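Usamos cookies para mejorar tu visita. Aceptar | Configurar

Buscar en la comunidad... Buscar

¿Alguien ha metido un brazo robótico pequeño en un taller de reparación? ¿Cómo se lo tomó la gente?

Publicado por Palomino_taller en enero

Hola a todos. Somos 15 personas en un taller de reparación de electrónica y mi jefa quiere automatizar lo más pesado: pasar piezas de la bandeja de entrada al puesto de prueba. Movemos unas cajitas una y otra vez, 300 al día, y acabamos con la muñeca hecha polvo. A mí la idea me encanta, pero dos compañeros temen que les recorten horas. ¿Qué cambió de verdad en vuestro trabajo?

Aba Akolgo
Respondido a las 18:40

¡Anímate, de verdad! En Trultham empezamos con un brazo de sobremesa impreso en 3D, con servos de aficionado, y ha sido lo mejor del invierno. No se perdieron horas: cambiaron de sitio. Quien antes movía piezas ahora ajusta recorridos, revisa tornillos y decide qué se le da al brazo y qué no (lo blando y lo enredado, a mano). A mí me tocó aprender a programar las posiciones con 58 años y estoy feliz, me llevo el cuaderno a casa y todo.

Eso sí, acordadlo por escrito antes de empezar: quién lo para, quién lo mantiene y qué pasa con el tiempo que se gana. Nosotros pedimos 2 horas de formación a la semana dentro del turno y nos las dieron. Y dejad que lo pruebe primero quien más desconfía.
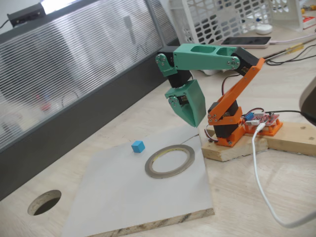 El brazo junto al tablero blanco, con el cubo azul y el rollo de cinta.

Empezad con objetos así, sencillos, antes de pasar a piezas de clientes.

flendska_88
Respondido a las 21:15

en mi curro pusieron uno grande y al principio mal rollo, luego bien. preguntad lo de las horas antes, es lo único que importa. lo de la muñeca se nota mucho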